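I have been home from the Kollura benefit for a whole day and my feet still hurt, so you're getting this from the couch. It was the Sunday evening kind of party, doors at six, and I very nearly didn't go. Tickets went up to 70 this year and I'd already spent my fun money for July. Then a friend had a spare and that was that!

If you haven't been, Kollura is the little textile museum up the hill from the river, and the benefit pays for whatever needs fixing most. Last year it was the roof (boring, necessary). This year it's the Mkhize tapestries, which have been rolled up in storage for as long as I've lived in this city. They had one laid out on a long table under glass and I stood there so long that my ice melted. The reds are still so red. I went back twice.

The party itself started at Prestum, the gallery with the squeaky stairs, and then everyone walked over to Trondeneo for dinner and dancing. I love that walk, all those long dresses going past the bus stop. Dinner was fine – the fish was better than the chicken, and the bread was better than both. The band played a lot of stuff my parents like and I knew every word, so what does that say about me.

There was a silent auction too. I bid 400 on a weekend at somebody's lake cabin, felt very grand for maybe ten minutes, and then it jumped to 600 and I went to look at the dessert table. It closed at 900. I hope they have a lovely time and that it rains only a little.

The one thing I'd change is the coat check. One line, two hangers' worth of space, and everybody leaving at once. I got so chilly waiting by the door that I'm bringing a proper layer next time, dress code or no dress code.
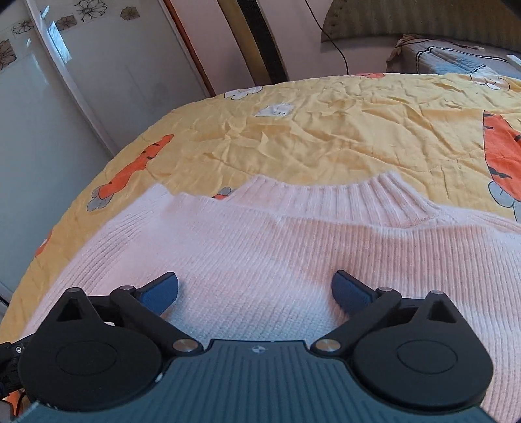

Pale pink knit, my favorite color for a sweater.

Anyway, they're planning an open day in the fall so people can watch the tapestry repairs up close, and that one's free. I'll post the details once they send them out. Now I need to go find the other earring, which I'm pretty sure is in the bottom of my bag with half a bread roll.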